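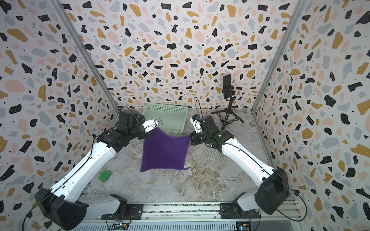 Laundry room in Clonton opens again in November

CLONTON. The shared laundry room on Lapiņa Street will open again in November, after it was closed for 17 weeks. The town housing office gave the news to tenants in a letter this month.

The room serves 54 apartments in the two buildings beside the old bus station. It was closed in summer, when a water pipe under the floor broke and the wall to the bicycle storage became damp. During the closing, the tenants had to bring their washing to Wernimville, where the nearest public laundry is. The bus ride there takes 25 minutes, and the last bus back leaves before seven in the evening.

According to the letter, the pipe is now replaced and the floor has new tiles. The company Toredberg has delivered new washing machines and two dryers. The price for one wash stays the same as before, but coins will not be accepted any more. Every household will receive a card, which can be filled with money at the housing office. 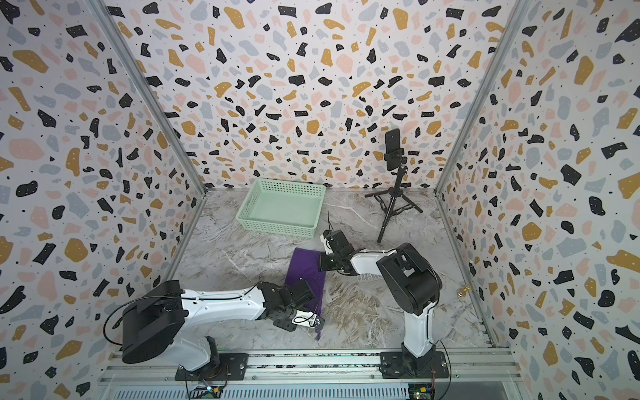
Bohdan Kushnir is glad about the machines but would like longer hours, because a room that closes at eight in the evening is of little use for people who come home from the late shift. He also asked that the drying lines in the yard should stay.

The housing office answered that the lines will stay until spring at least. The opening hours will be discussed with the tenants in the building's entrance hall, at six in the evening, on the day when the cards are given out.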